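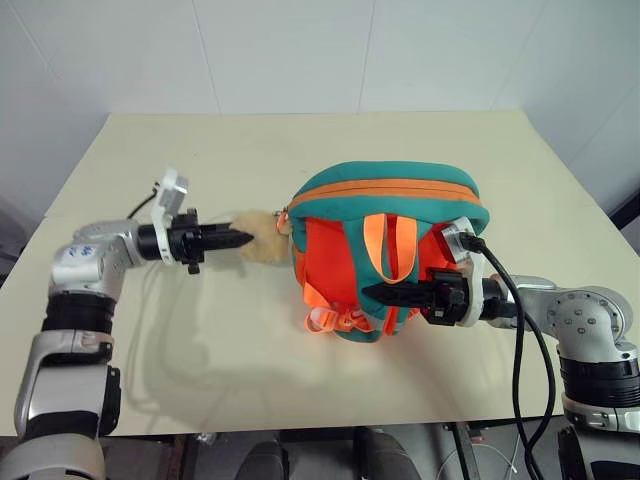 Preguntas frecuentes sobre mochilas pequeñas

Soy Canan Kırmızıgül y llevo la tienda Bukora. Me escribís mucho con las mismas dudas (¡y me encanta que escribáis!), así que las voy juntando por aquí. Última puesta al día: 12/03/2026.

¿Cabe una carpeta tamaño folio?
En las pequeñas no, ni doblándola con cariño. Para eso tengo el modelo Privberg, que es más alto. En las mini va bien un cuaderno de media cuartilla, el almuerzo y una chaqueta fina.

Tengo la turquesa con el frontal rojo anaranjado. ¿Destiñe al lavarla?
La mía la lavo a mano, con agua fría y jabón neutro, y hasta ahora ningún disgusto. Eso sí, el primer lavado hacedlo sola, sin camisetas blancas cerca, y a secar boca abajo con la cremallera abierta.

¿Y el llavero de peluche?
Fuera antes de lavar, por favor. El pelo largo se apelmaza y luego no hay quien lo levante. Yo le paso un cepillo de dientes seco y, si está muy sucio, una toallita húmeda. Enganchado a un lado molesta menos que en el asa, os lo digo por experiencia.

Las correas se me enredan siempre, ¿algún truco?
Cerrad las hebillas antes de guardarla y recoged lo que sobre con una goma ancha. Anjani Yusof, que me ayuda con los pedidos, las enrolla hacia dentro y quedan monísimas, pero yo no tengo tanta paciencia.

La cremallera va dura en la curva
Un poquito de cera de vela por los dientes, abrir y cerrar 5 veces y listo. Si sigue igual, escribidme y lo vemos.

¿Cuánto tarda el envío?
2 días en península. En agosto cierro del 1 al 11, y lo que entre esos días sale a la vuelta.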